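Teaching a robot arm by hand, one wobbly go at a time

I spent Monday morning being bossed about by Ghazala Cheema, who runs the practice sessions at Longo, and I loved nearly every minute of it. The team there has just opened up its teaching programme to people with no background in robots at all (that's me, I can barely park), and the idea is that you show the arm how to do a job by driving it yourself from a desk, over and over, until there are enough good goes for it to learn from.

The project is called Kusum and it started up properly in October. So far they've got 1,433 demonstrations saved, all done by people with a controller in one hand and usually a cup of tea in the other. They want 3,665 before they start the next lot of training, so there's a fair way to go, and they're after more pairs of hands.

Most of the newcomers begin in simulation. You get a rendered room on your screen with a table and an arm in it, and you move your hand and the gripper moves too, a bit like a puppet. I'd assumed that would be the easy part. It is not the easy part! Judging how far away something is on a flat screen is horrible at first, and I spent my first ten minutes waving the gripper over the table like somebody trying to swat a wasp in slow motion.
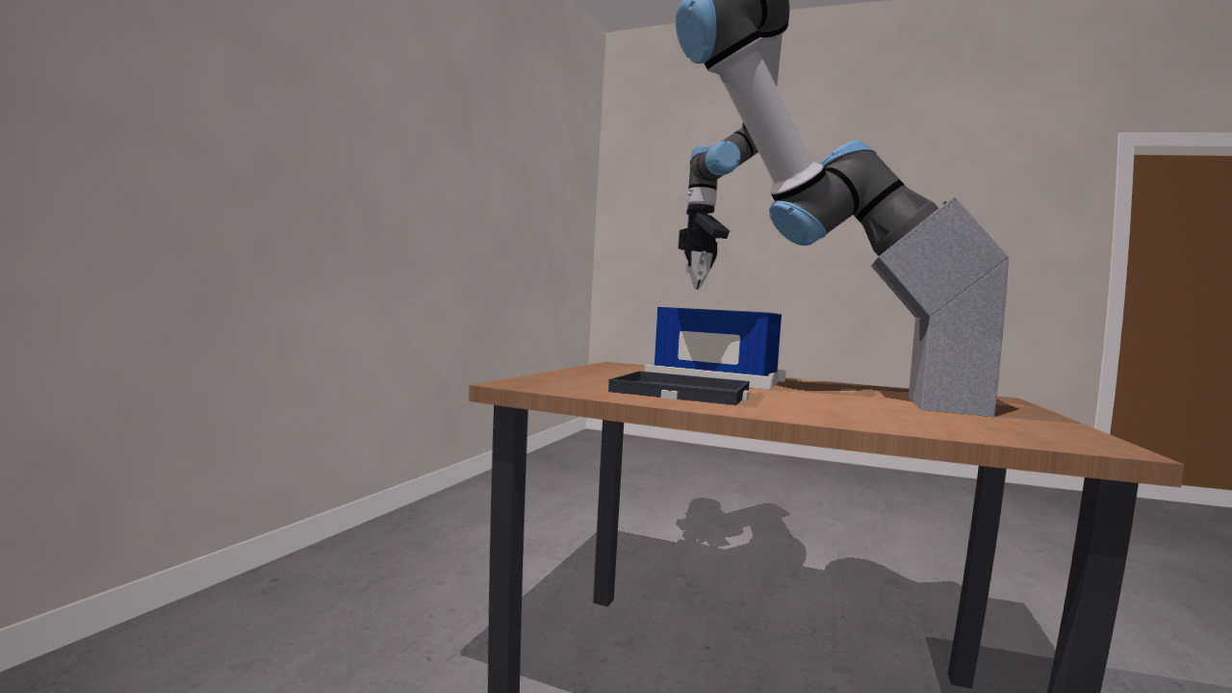 Ghazala's advice was to stop looking at the fingers and start looking at the shadows, which helped a lot. She also told me to slow right down near anything I might bump. If you dither, the dithering gets saved along with everything else, and the arm can end up learning your bad habits. Jinlong Fu, who sat at the desk next to mine and has been at this since the start, says he can tell who recorded a session just by how they come in from the side. Mine apparently has "a swoop". I'm choosing to be pleased about that.

By lunch I had recorded 23 goes and thrown away more than I'd like to say. You're allowed to bin one straight after you finish it, and they would much prefer that you did. Nives Valentini looks through everything that gets kept, and she had me redo a few where I'd stopped halfway to scratch my nose. Fair enough.

In the afternoon we swapped to leading an arm about by hand, which they do in the other room at Longo on a machine everyone calls Jimine. You take hold of it near the wrist and simply walk it through the movement. I found this miles easier than the controller, though my shoulder was complaining by the end. Nives reckons the two ways of teaching suit different people, and that the ones who play a lot of games nearly always prefer the screen. I asked which gives the better results and got a long, interesting and completely undecided conversation between her and Jinlong that was still going when I went to find my coat.

The sessions last 2 hours each, with a break in the middle, and you can do them in the morning or after work. There's no test to get in. You do have to sit through a short talk first, and they'll ask you to leave your phone in your bag (I forgot, and got a Look). Left-handers are especially wanted, as nearly everything saved so far was done by right-handed people.

I've put my name down for another go next month, swoop and all. If you fancy it, ring the front desk and ask for Ghazala, and wear something with sleeves you can push up.

Contact the news desk | Copyright Mamonance News, all rights reserved | Back to top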